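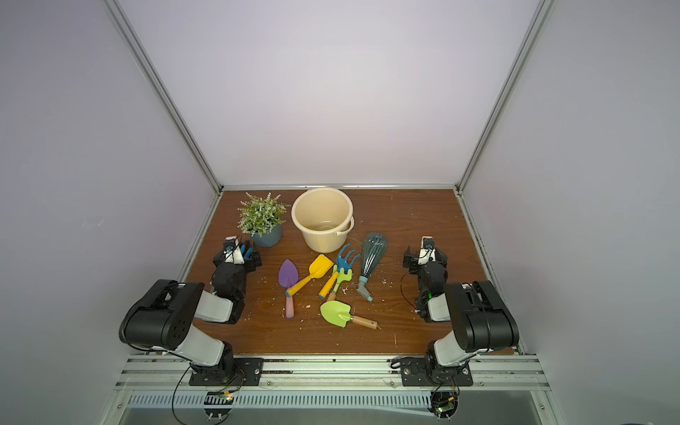
3.2 Choosing the garden set

Figure 4. One of the layouts used in the tidying task: children's garden tools in front of a cream-colored bucket, with an artificial flowering shrub behind them to the left.

We loved working with garden tools! Kitchen items dominate earlier work on tidying, and a child's garden kit brings a fresh mix of shapes to the same question of what goes where. A trowel is a good case. The purple one in Figure 4 has a pointed blade at one end and a pink handle at the other, so it can go into a bucket either way up, and people differ strongly on which way is right.

The Kuton collection holds 402 layouts of this kind, built from 22 objects. We kept 40 of them for the sorting study and set aside another 14 for the pilot, which ran in January. The bucket starts out empty in Figure 4, and its wide rim leaves plenty of room for handles to lean outward. The potted shrub serves as a landmark (it is never packed away), and it gave our raters at Hafstein an easy way to talk about left and right.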